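Opinion > Trade and Skills > Repair

Repair should be taught before it is lost

The Rasden Institute holds that shoe repair deserves a settled place in public training. Of the 83 workshops once listed in the Ukside district, six remain. Their owners are skilled, but few can afford to take on a learner. 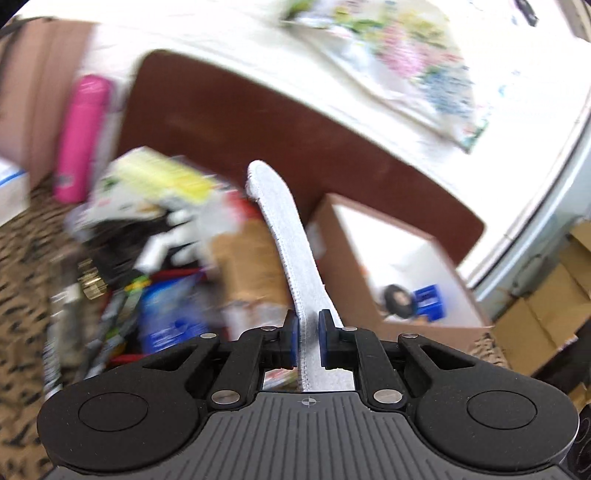
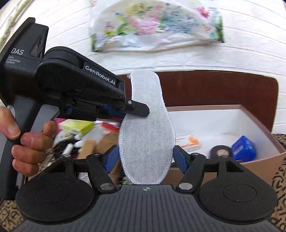
A white fabric strap (first picture) and a pale grey insole with a stitched border (second).

Small parts wear out long before a shoe does. A customer who cannot have them replaced will buy again, and the cost falls hardest on those with least to spend. We ask the district to fund two training places a year, beginning in January.

Gráinne Rafferty
For the Rasden Institute

Contact us | © Rasden Institute | Back to top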